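Unit 4: Form and Grip in Everyday Tableware

Course handout, Introduction to Product Form
Prepared by Hilde Dewulf; revised with notes from Ingvar Bundgaard

Purpose of this unit

Students have so far considered objects mainly as surfaces: color, texture, finish. Unit 4 turns to outline. The question for the next two sessions is how the profile of a simple object tells a person where to place the hand, and how makers have dealt with that question when the object must also be cheap, stackable and easy to clean.

Students are expected to have read the chapter on household goods in the course reader before the first session. The second session assumes that the drawing exercise at the end of this handout has been completed.

4.1 Profile and section

The profile is the outline of an object seen from one side. The section is the shape obtained by cutting through it. For a turned or thrown object the two are closely linked, and a single profile drawing describes the whole outer form. For molded objects this is often untrue. A molded pitcher may be round at the foot and oval at the shoulder, and a single profile will mislead anyone who tries to make it.

Students should adopt the following terms and use them in all written work. The foot is the part on which the object stands. The belly is the widest part. The shoulder is the turn between belly and neck, and the neck is the narrow part. The lip is the edge at the opening, where there is one. A handle that grows out of the body without a visible joint is called continuous; one that is fixed on is called applied.

4.2 Where the hand goes

A person reaching for an unfamiliar object usually takes hold of the narrowest part that looks strong enough. Designers rely on this habit. A neck invites the fingers to close around it, while a wide belly invites the palm or both hands. Trouble begins when the inviting part is the wrong one, as with a hot pan whose metal collar is slimmer than its handle.

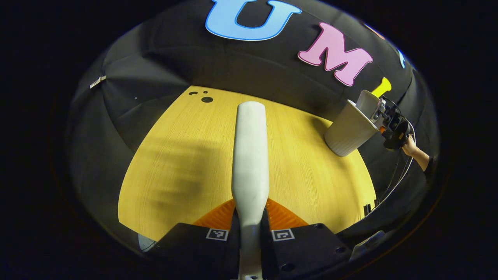 Figure 4.1. Rounded upper end narrowing to a slimmer neck, matte off-white surface.

The change from wide to narrow may be quick or slow. A quick change gives the hand a stop, so that the fingers rest against the swelling and do not slide. A slow change allows the hand to settle at different heights, which suits objects used by people of different ages. Neither is better in general. In the written assignment, students must state which kind of change they have chosen and defend it with reference to a particular user.

4.3 Case: the Jultia pitcher

The Jultia pitcher was designed by Elínborg Snorradóttir for the Geketti works and went through 5 versions before it was sold. The first had a tall neck and an applied handle. It was admired at the trade show in December, but testers at the Figueroa workshop reported that people ignored the handle and lifted the pitcher by the neck. When full, it tipped forward.

The final version has a short neck, a low belly and a continuous handle. The first run was 2,000 pieces, of which 463 were returned with hairline cracks where the handle meets the shoulder. Leif Brøndum, then in charge of molds, thickened the wall at that point and the fault was largely cured. The lesson for this course concerns the order of events – the form was settled first, and the wall was adjusted to suit it.

4.4 Exercise

Choose one object from a kitchen that has both a wide part and a narrow part. Draw its profile at full size in pencil, without shading. Mark the foot, belly, shoulder and neck. Then draw the profile again with the narrowest point moved upward or downward, leaving the height unchanged.

Write no more than 400 words on how the second object would be held. Photographs may be attached but do not replace the drawings. Work is to be handed to Tyra Strömberg by 4 p.m. on the day before the second session. Late work will be read but not discussed in class.

Related items
Unit 3: Surface, Glaze and Finish
Unit 5: Stacking and Storage
Reading list for Units 4 to 6
Notes on full-size drawing

Last updated: December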